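Arm corner, May update

Quick one from the back bench, typing this between two test runs so excuse the mess.

The kitchen sim is up. Valtteri Heiskanen got the counter scene loading on the shared machine at Lonholm, finally, after 3 evenings of the arm starting up halfway inside the wall. We're calling the project Gokano, the name stuck, sorry. Plan is still the same: get the pick and place code behaving in simulation first, then move on to the small arm we're building from the kit parts. Printed joints are at 8 done, two need redoing (layer split, my fault).

Inna Chornovol rewrote the grasp script. Much shorter now. 70 lines, was 194. She wants people to try it with odd shapes, so bring ideas, the odder teh better. Handles especially.

Still to do: collision shapes for the soft stuff, a proper reset button, and someone please label the power supplies. Bench is free most evenings after 7, put your name on the sheet before you start a long run.

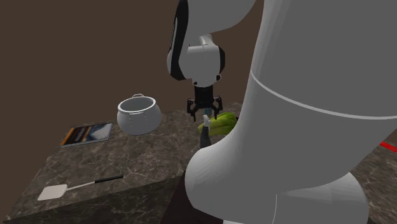
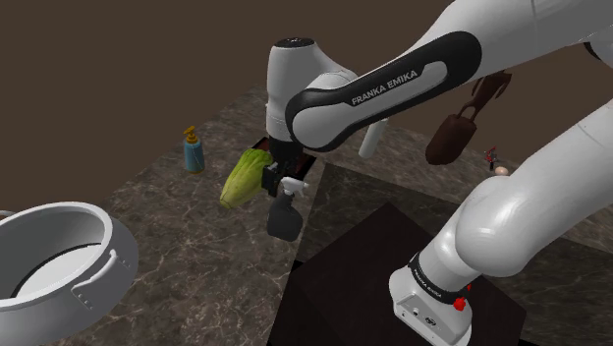

Gokano kitchen sim. First render: gripper open above the counter. Second: spray bottle in the fingers.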